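Home Services Household Tips Service Areas Support Contact

Search this site Enter keyword Go

Household Tips: Preparing the Dining Table for a Table-Clearing Service

Subscribers to the Pasichnyk table-clearing service receive a robotic arm, a charging stand and a set of soft mats. The following guidance applies to homes in the Wilside and Drindine service areas. It was prepared by Marta Yurchenko of the Household Support Office and replaces the leaflet issued in November.

Before the first visit

A technician will measure the table and record its height. Please leave the table in its usual position for this visit. Tables on casters must have the casters locked. Folding tables are accepted if both leaves are fully open and the hinges do not sag under a full place setting.

Tablecloths should be removed. Woven placemats may remain if they lie flat, but fringed placemats may not. A bare table is preferred for the first 2 weeks, while the arm is being adjusted to the household's dishes.

Setting out bowls and saucers

Bowls that stand on a saucer should be centered on it. The arm clears the utensils first, then the bowl, and then the saucer. Pour away leftover broth before the cycle is started. The service does not carry liquids, and spills caused by full bowls are not covered under the care plan.

Glazed stoneware and porcelain are both suitable. Unglazed rims are also suitable but wear the finger pads more quickly. Pieces with gold or silver trim should be washed and put away by hand.

Chopsticks and spoons

Chopsticks should be laid side by side across the rim of the bowl, with the thicker ends toward the arm. Square-ended chopsticks are easier to hold than round ones. Lacquered chopsticks may be used, although the finish will dull over time; households that value a particular set may wish to keep it for guests.

A metal spoon may be left standing in the bowl. It should not be crossed over the chopsticks. Very short spoons, such as those for mustard or salt, should be collected by hand and placed in the cutlery tray.

Lighting

Even, indirect light gives the best results. A lamp directly over the table produces strong reflections on glazed dishes and polished metal, and the arm will pause more often. Drawing a thin curtain on sunny mornings is usually sufficient.

Care of the finger pads

Wipe the pads with a damp cloth and a drop of dish soap after each day's use. Dry them fully before returning the arm to its stand. Do not use scouring powder, bleach or cooking oil. Light scuffing is normal. Pads are replaced without charge after 200 cycles or when the surface begins to peel, whichever occurs first. Replacement pads are sold in packs of 3 under the Flollolora name and may be ordered through the Support page.

Care of the table

Oiled wood should be allowed to cure for 9 days before the service resumes. Waxed surfaces require buffing until a clean cloth no longer drags. Crumbs should be brushed off before each cycle, as grit caught under a saucer will mark the finish.

Suspending the service

The service may be suspended at any time from the panel on the charging stand. Hold the round button until the light goes out. Subscribers who will be away from home should also unplug the stand and store the arm with its jaws open.

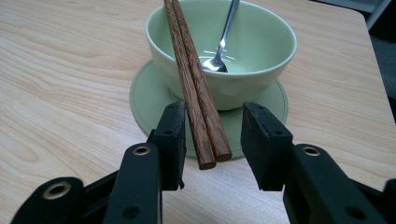

Requests to change the order in which dishes are cleared should be made in writing to the Household Support Office. Please state the type of table and the number of place settings normally used. A technician will confirm the new order at the next scheduled visit.

Contact Us | Copyright Pasichnyk Household Services | Back to top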